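Week 7: Pattern Repeats and the Block Layout

Welcome back, everyone, and thank you for the lovely swatches you left on my desk (I am still working through the pile, so please be patient with me!). Last week we talked about stripes by themselves, and today I want to get into what happens when you put stripes inside blocks and then let the blocks wander over a whole length of cloth.

A repeat is simply the smallest piece of a design that you can copy side by side and get the full pattern. Aino Pelkonen's chapter, the one in your reader, calls it the "tile," and I'll use both words today. Her Hadance sample has a repeat 33 inches tall, and you really do have to stand back a good way before you find it.
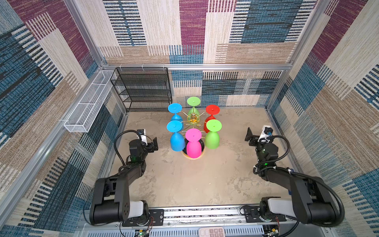 Fig. 2. Large patchwork in maroon, steel blue, beige and tan, with fine stripes inside the blocks.

Color does a lot of the work in a block layout. Two blues that are close in value will melt together from across a room, and suddenly your careful little rectangles read as one big shape. Squint at your draft before you commit to it, and then go have a cup of coffee and squint again.

For next time, read pages 14 to 33 and draft one repeat of your own on graph paper, using four colors at most. Bring colored pencils, plus the Gremari handout if you still have it. We'll start with half-drop repeats, which I promise are friendlier than they look.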